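Good news for anyone with a drawer full of old chargers (so, all of us!): the Sustton swap shelf is back in June, and it's moving into the bigger hall on Kurivden Street. I went last year for one lamp cord and came home with 2 bags of stuff, so I may not be the best person to give advice. Still, tie your cables up before you bring them, please, a bit of twist tie does it. 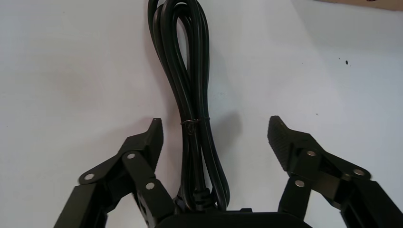
Helmi Koskela wrote in to ask if they could open earlier this time, as the good extension cords were gone by 10 a.m. and she works mornings. Fair point! The doors now stay open until 8 p.m., and half the stock gets held back for the evening.

There's room for about 40 tables, up from last year, and the Athanasiadis bakery is doing coffee and those sticky buns again.

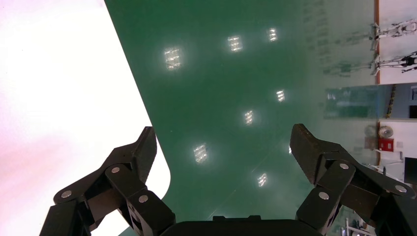
Parking is still a pain, so I'd take the bus and walk the last bit. Entry is free, and you don't have to bring anything to take something home.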